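Boards, slots and one very stubborn connector

August 2018

Hello again from the bench end of the building! Lina Farah asked me to write something for the newsletter about what we've been up to with the board fixtures, and then reminded me twice, so I've finally sat down with a coffee to do it.

If you missed the June issue, the short version is that we test small green circuit boards for Bahrami, and every one has to sit in a fixture while it's checked. The order is for 2,000 boards. As I write this we've done 698, so please don't ask me when I'm taking vacation.

I used to think of a fixture as a dull thing (a slab with holes in it, basically) and I've changed my mind completely. A good one makes the whole day easier. The slot has to be snug enough that the board doesn't wobble but roomy enough that you can get it out again without bending anything, and the difference between those two is tiny. We went through 6 versions before I quit complaining, and Dragica Krasniqi still has the first one on her desk holding up her phone. 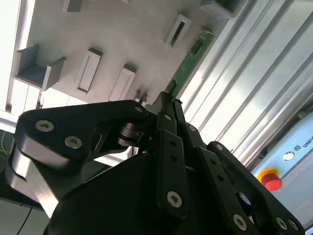 What we changed this time

The big one is color. The old fixtures were black, and a small part dropped on a black surface is gone until somebody steps on it. Pale gray is so much kinder to the eyes! I can spot a stray screw from my chair now.

We also softened the edges of the slots. Dragica did those herself over a couple of evenings with a file and a lot of very loud radio, and the boards slide in much more sweetly than they used to. I'd been pushing for deeper slots as well - I lost that argument, and I'll admit she was right, since a board that sits too low is a pain to grab.
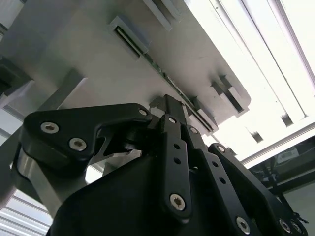 The stubborn connector is still with us, I'm afraid. It's the little one at the short end of the Bahrami board, and if the board goes in even slightly crooked it catches on the lip. My trick is to set the far end down first and then let the rest follow. Lina does it the other way around and swears by it, so try both and see which one suits your hands.

Next up are 20 fixtures for the Evby job, which uses a longer board, so the slots all have to be drawn again. If you have opinions about spacing, come by and tell me before Dragica starts cutting. And if anyone has borrowed the good tweezers, the ones with the blue tape on the handle, I'd love to have them back.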